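Search this site Enter keywords Go

Plant Genetics and Breeding, Unit 6 handout
Marker-assisted selection in pears
Notes by Rosalía Campos, Vellbridge

Read these notes before the practical. The worked cross at the end will be gone through in class, so have a go at it first.

1. Why tree crops are slow

A pear seedling spends several years in its juvenile phase, when it does not flower. You can't judge the fruit until it does. A breeder who plants 1,000 seedlings has to water, prune and spray all of them for years, knowing most will be grubbed up. Land is usually the biggest cost.

2. What a marker is

A marker is a stretch of DNA that differs between plants and can be tested for cheaply. It may lie inside the gene we care about, or only near it on the same chromosome. If it is near, the two are usually inherited together. The closer they sit, the less often recombination separates them.

Two kinds come up in this course:

SSRs (microsatellites): short repeats that vary in length. Many alleles per locus, good for checking parentage.

SNPs: single base changes. Normally two alleles per locus, but there are very many of them and the testing can be automated.

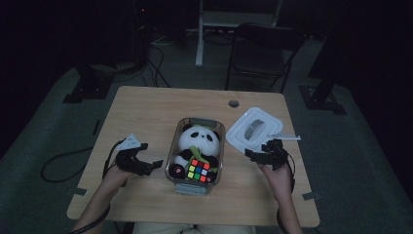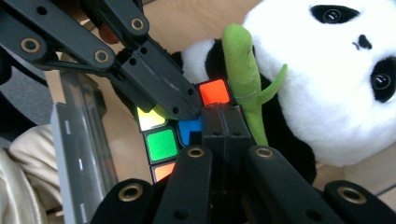 3. Using markers on seedlings

Leaf tissue is taken while the plants are still in trays. DNA is extracted, the marker is scored, and plants without the wanted allele are thrown out before they ever reach the field.

In the Birndale cross, the seed parent Irar carries one copy of a scab resistance allele (Rr). The pollen parent Taheri carries none (rr). We expect half the seedlings to be Rr. Of 736 seedlings tested, 357 had the marker. The expected number was 368, so the fit is good (work out chi-squared yourselves, one degree of freedom).

4. Limits

A marker close to a gene will sometimes give the wrong answer. If recombination between them is 2%, then 2% of the seedlings you keep in a cross like this one will lack the allele. Flanking markers, one each side, cut this down a great deal.

Traits such as yield and flavour depend on many genes of small effect. One marker tells you little. Genomic selection uses markers across the whole genome and needs a training population that has been both genotyped and measured.

5. Exercise

Irar is crossed with another Rr tree. You want 15 seedlings with RR. How many must you raise to expect that number? Would you raise more than that, and why? Bring your working.

The April field visit replaces the last practical.

Related items
Unit 5: Self-incompatibility and pollination groups
Unit 7: Rootstocks and dwarfing
Reading a linkage map
Chi-squared tables

Comments (3)

pomefan: In section 3, should the chi-squared be done on both classes or only the resistant ones?

R. Campos: Both. The other class is 379 observed, 368 expected.

Dee: Got 0.66 for that, thanks. Are the Unit 7 notes the same as last year's?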